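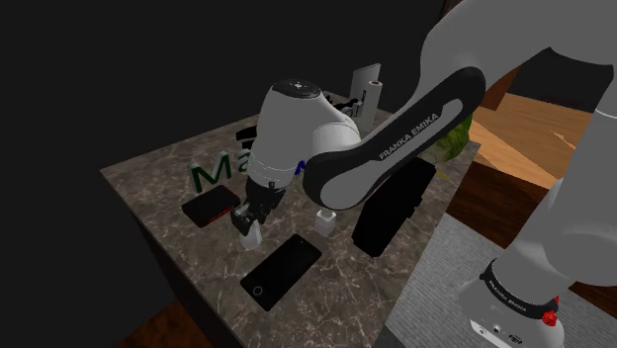 Practice first, hardware later: a talk with Petronella Shabalala of Sutholm

Refilwe Steyn
Friday, May 22, 2026

When I call Petronella Shabalala, she asks me to wait a moment, because she wants to finish one grasp. I hear some clicking, then a small sigh. "The bottle again," she says. "I make the shapes difficult on purpose, and then I suffer with everybody else."

Petronella leads the product work for Flukow, a simulated workbench that the company Sutholm sells to schools, small workshops and training centers. The customer gets a rendered table, a Franka Emika arm beside it and a library of things to put on the table. The learner moves the arm, or writes a short program that moves it. The library has 416 objects at this time, and many of them are things from a kitchen or a desk drawer.

I asked her why there is lettuce on a marble table, along with a phone.

"Because real tables look like this," she says. "Our first version had only cubes on a gray floor. The students were very good with cubes. Then they met a phone lying flat, with a cup right behind it, and they did not know from which side to come." She likes a crowded table for another reason too – the arm hides part of the table from you, and you must learn to change the view.

Changing the view is the part that I liked most when I tried Flukow myself. You can look at the whole bench from the side, or you can look closely at the fingers. In the close view I noticed how often I was holding a thing at a bad angle when I had believed it was straight.

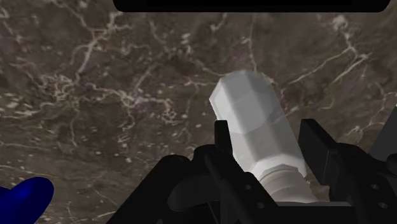 The close view in Flukow, with a pale bottle-like shape between the two fingers.

Petronella laughs when I tell her this. "Yes, the side view is very polite to you. The close view tells you the truth." She advises teachers to let the students work from the side for the first lessons, and to open the close view only when they start to ask why a grasp is failing.

One of the early customers is Mokoena, a training center that teaches packing and sorting work. They bought 4 seats in October and now use the program in the evening classes too. According to Petronella, their teachers have sent her 1,067 comments, and she has read all of them. "A big part is about the menus," she admits. "They are right. The menus are too deep, and we are making them shorter."

I had complaints of my own. The manual explains the arm well, but it says very little about friction, so I changed the values without knowing what I did. Soft things are also weak. A leaf of lettuce in Flukow behaves like a thin board, and Petronella does not argue with me about it. "Soft objects are expensive to calculate. We wanted the program to run on the computers that a school already has. For the leaf, I ask for patience."

The price is 600 dollars for one seat per year, with the object library included. For a hobby user this is a lot of money. For a school that is comparing it with a real arm, I think the talk will be different.

Sutholm is now preparing an add-on together with Sonodent, a small sound studio. It will play contact sounds, so that the learner can hear when a finger touches the table. I was not sure that I need this, and I said so. Petronella was not offended.

"Try it with the bottle," she said. "Then call me again."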